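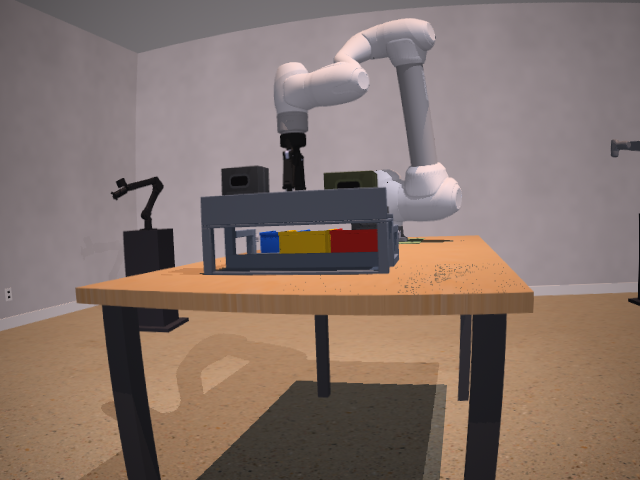 How often should you re-teach the home position of a small arm cell?

Every time something under the arm or under the table has moved, and otherwise once every three months. I write this thread to explain how we do it, as I was asked the same thing by three people after my last posts.

Our cell at Semthorpe is simple. One white arm, a two-finger gripper, a wooden table and a grey rack on the table with two boxes on top. I keep the same layout in the simulator and I change the simulator first, always. The real table gets changed only when I am satisfied with the model.

The approach pose is the one I check before all others. Gripper pointing straight down, in the gap between the black box and the dark green one, fingers very near to the top panel of the rack. If this pose is good, the rest of the programme is usually good also.

My clearance there is 3 mm. A colleague at Ziminstead uses 8 and sleeps better than me. But with 8 the later moves become slow, so I stay with 3 and I check more.

How I check: I put the arm in manual, speed at the lowest, and bring it down with a paper strip lying on the panel. The strip must slide freely under both fingers. If it slides under one and catches under the other, the wrist is tilted, and you should not touch the height value yet. First correct the wrist.

I made this mistake in April. I corrected the height for a whole afternoon and the fault was two screws at the gripper flange. Reiko Oda found it in the time I needed to make tea. Thank you Reiko.

Next, the gap. I jog the gripper left until it is a finger's width from the black box, write down the value, then the same to the right for the green box. The middle of these two values is my new centre. I do not trust my eye for the centre, it always goes a little to the left.

The blocks in the lower compartment I teach last. Blue, yellow, red, one touching the next. Because they touch, an error at the blue one travels along to the red. So I take my reference from the yellow, it is the longest and it sits in the middle.

Somebody asked why I don't leave spaces between them. The customer packs them touching, so I must practise with them touching. For a beginner I would recommend spaces.

About the base. Ours has a service counter, and I check the bolts when I see a multiple of 67 hours on it. There is no science in the number. It was what remained on the counter the first time I found a loose bolt, and I kept it.

Cleaning: a dry brush for the table top, then a cloth for the fingers. No compressed air, please. It blows the dirt into the gripper slides and you will hear it one month later.

Backups. I save the pose file before and after each session, with a short note inside. I am now at file 274. The old ones I keep in a folder called Devadura, which was the name of our first cell, and twice I was very glad to have them.

For the ones who asked about the pads on the fingers: I order them from Chidiac, the softer type. The hard ones last longer but they let the yellow block turn a little when lifted.

Tomorrow morning I will post the sheet I use for writing down the values. It is in my handwriting, so I must type it first.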